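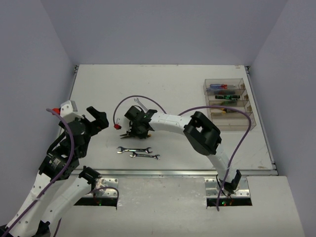 Figure 4. Both arms at the table, with open-end wrenches in front of the right gripper and the organizer at the back right.

4. Recording a sorting task by remote control

In this section you show the Lirimis station how to sort hand tools with the divided organizer. You move the two leader handles at the operator desk and the arms at the table follow your hands. Please read section 3 (Homing and limits) first, if you have not done so.

4.1 Before you record

1. Switch on the station and wait until the Tamihana software shows "Arms ready".
2. Check that each purple cable has a free loop near the wrist. The loop must be able to move when the wrist turns.
3. Put the organizer on the right side of the table. Its compartments should run one behind the other, from the back to the front.
4. Choose the tools for the task. Wrenches, screwdrivers and pliers are all suitable.
5. Hold the leader handles in the same pose as the arms and press Link.

CAUTION: Keep your hands away from the table while the arms are linked. If a tool must be moved by hand, press Unlink first and wait for the tone.

NOTE: If the handles and the arms differ too much in pose, the software refuses the link and shows message 73. Move the handles slowly until the message disappears, then press Link again.

4.2 Recording one demonstration

1. Press the left pedal one time. The recording starts after 3 seconds.
2. Bring one gripper above the tool. Lower it slowly and close the fingers on the handle or the shaft.
3. Lift the tool straight up before you move it to the side. A tool which is dragged can push its neighbours away.
4. When a tool must cross the table, pass it from one gripper to the other. Do not open the first gripper until the second one is closed – the software does not check this for you.
5. Release the tool, move both arms back from it and press the left pedal again.
6. Choose Keep or Discard. Discard the demonstration if a tool was dropped outside the table, or if the two arms touched.

We advise to record 64 demonstrations for each layout. Small mistakes which you correct during the work may stay in the recording.

4.3 Working with many tools

When similar tools lie close together, put those of the same kind in one group. In figure 5 the precision screwdrivers with green bands lie next to needle-nose pliers, and two wrenches are at the bottom of the group. Take the outside tools first, so the fingers have more room for the next ones.
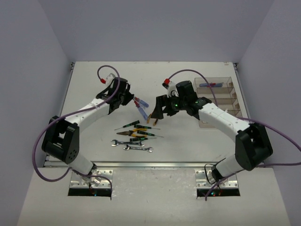

4.4 Saving the session

1. Press Unlink and let both arms go to the rest position.
2. Open the Session page and enter a name for the layout.
3. Press Save. Do not switch off the station until the progress bar is gone.

NOTE: One session can hold 546 demonstrations. After this number, the software asks you to begin a new session.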